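Cooking with dry soya chunks: a how-to for people who have been let down by them

Posted 2023-04-10 by Henok Asfaw

I don't trust any packet that says "tastes just like chicken". I have cooked my way through a fair few bags of textured soya by now and not one tasted like chicken. A couple tasted like a wet cereal box. Done with a bit of care, though, the stuff is cheap, it keeps for months and it makes a decent weekday supper, so I've written down what works in my kitchen and which bits of the usual advice I ignore.

What you need

One bag of dry soya pieces, the flat sort if you can get them. Lurora and Flultdale both turn up in our corner shop and I can't tell them apart once cooked, whatever the price label thinks. Stock, oil, soy sauce, an onion, smoked paprika. A wide bowl, a nonstick pan and a lid.

Step 1. Put out less than you think

Dry pieces look like broken biscuits and a portion of them looks mean. Leave it alone. They swell a good deal, and the serving size on the bag is for once about right. I use 69 g for two of us. Pick a bowl with far more room than the dry stuff needs. 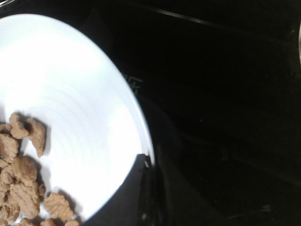

Step 2. Soak in stock, and make it too strong

Plain water is where most of the cereal box flavour comes from. Pour over 300 ml of hot stock, made with twice the powder the tub suggests, and add a spoonful of soy sauce. Push the pieces under with a saucer. Packets say five minutes. I have never had a piece soft in the middle after five minutes. Give it fifteen, then tear the biggest one open and look. If there's a pale hard core, wait.

You will read that you must rinse them three times first to get rid of "the soya taste". I tried it side by side with unrinsed and my wife picked the unrinsed plate. Rinse if it makes you happy.

Step 3. Squeeze

Tip them into a sieve over a jug and press hard with the back of a spoon. Harder than that. A soaked piece that goes into the pan full of stock will steam and stay spongy. Keep the liquid in the jug.

Step 4. Fry, then cover for a bit

Medium heat, two spoonfuls of oil, pieces in. Let them sit before you start pushing them about. When the edges have some colour, add the sliced onion and paprika with a splash of the saved stock, and put the lid on for three minutes. I like a glass lid for this as I don't believe timings, including my own, and would sooner look. Take it off again for the last couple of minutes so that the pan dries out. 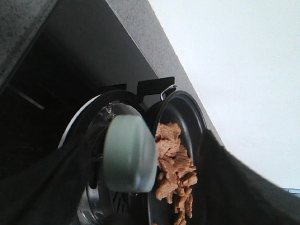
Filed under: Hob suppers

Some things people ask me

Does it need an expensive pan? No. Grønli want a silly amount for theirs. Any pan with the coating still on will do, and a lid that nearly fits is fine.

Can I skip the soaking and cook them straight in a sauce? You can, if the sauce is thin and you have half an hour. They drink a lot, so keep the kettle handy. I find the texture worse.

Do they freeze? Soaked and squeezed, yes. Fried, they go leathery. I froze a batch of the fried ones in May last year and ended up giving them a second life in a chilli, chopped small, with plenty of cumin to cover the evidence.

What about marinating overnight? I've done it twice and couldn't taste any difference from fifteen minutes in strong stock. If yours is better, write down exactly what you did and send it to me, and I'll try it with the next bag.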